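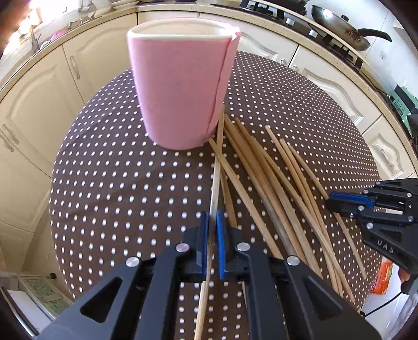 How do you store loose wooden chopsticks so they don't go musty?
Stand them in a tall cup with the eating ends up, and don't put them away until they have dried overnight.

sternau47
Overnight is overkill in my house. I towel mine off and they go straight in the drawer. Same set since March, no smell.

tidy_enach
Depends on the drawer. Mine is next to the dishwasher and everything in there gets damp. I switched to a cup on the table and the problem went away.

McGrath716
I don't like the cup. Water runs down and sits at the bottom, and that's where mine turned dark. I lay them flat on a rack now.

tidy_enach
Did you put them in wet? I dry them on a towel first.

McGrath716
Wet, yes. Still think flat is better.

grellovmont
What do you all do with old ones? I have almost 47 and half don't match.

sternau47
Toss any that are cracked or feel fuzzy. I pair the rest by length and don't worry about color.

McGrath716
Agree on the cracked ones. Plain wood doesn't last forever. The darker ones I keep for stirring and for plant stakes.

grellovmont
OK, sorting tonight. Going with the cup, but I'll put a folded paper towel in the bottom.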